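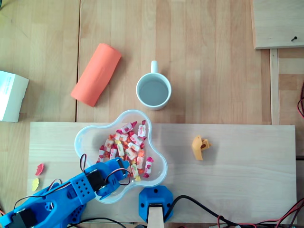

# Le bois clair revient à Bruvemier

La scierie de Bruvemier débite du hêtre et du frêne depuis trois générations, avec une interruption de onze ans. Elle a rouvert en août, dans les mêmes bâtiments, avec une lame neuve et un séchoir racheté à une entreprise de Beddoe. Le parc à grumes occupe toujours le terrain en pente derrière la voie ferrée. On y entre par la route de Nasville.

La reprise tient à une demande précise : celle du plateau de table. Les menuisiers de la vallée se fournissaient jusqu'ici à Astavton, où les lots sont vendus par camion complet. Un atelier de deux personnes n'a que faire d'un camion complet. Bruvemier vend à la planche, au prix affiché, et accepte qu'on trie soi-même.

Le frêne part en premier. Il est clair, nerveux, facile à cintrer, et il supporte bien les chocs. Sa couleur plaît aux acheteurs qui ont passé dix ans avec des meubles foncés. Le hêtre se vend moins cher. Il bouge davantage quand l'air change, et les ateliers le réservent aux pièces courtes, aux pieds, aux tiroirs.

Un plateau large se fabrique rarement d'un seul tenant. On colle des lames côte à côte, chant contre chant, en alternant le sens des cernes. Les joints se voient un peu, surtout en lumière rasante. Certains clients s'en plaignent à la livraison et n'en parlent plus au bout d'un mois. D'autres les demandent bien visibles.

Le séchage reste le point délicat. Une planche de frêne sort de la scie gorgée d'eau et passe d'abord plusieurs mois sous un hangar ouvert, sur des tasseaux. Elle entre ensuite au séchoir. Celui de Bruvemier contient 71 mètres cubes, ce qui oblige à mélanger les épaisseurs et à ralentir tout le cycle sur la plus forte. En hiver, l'attente peut dépasser celle du grand fournisseur.

La forêt communale couvre 300 hectares au-dessus du village. Le plan de gestion, qui court jusqu'en 2039, prévoit des coupes modestes et un suivi des frênes malades. Le champignon qui dessèche les houppiers est arrivé par le nord du massif. Les arbres atteints donnent encore du bois correct s'ils sont abattus assez tôt. La scierie en a reçu 103 cet automne, presque tous marqués avant la chute des feuilles.

Pour l'entretien, les ateliers conseillent l'huile dure, en deux couches fines, avec un égrenage entre les deux. La première année, on en remet une à la fin de l'hiver. Le vernis protège mieux des taches, mais une rayure y oblige à reprendre toute la surface. Sur un plateau huilé, un ponçage local suffit, dans le sens du fil, au grain 180 puis 240.

La vente aux particuliers a lieu le samedi matin, à l'entrée du parc. Les chutes de moins d'un mètre sont vendues au poids, dans la remise de gauche.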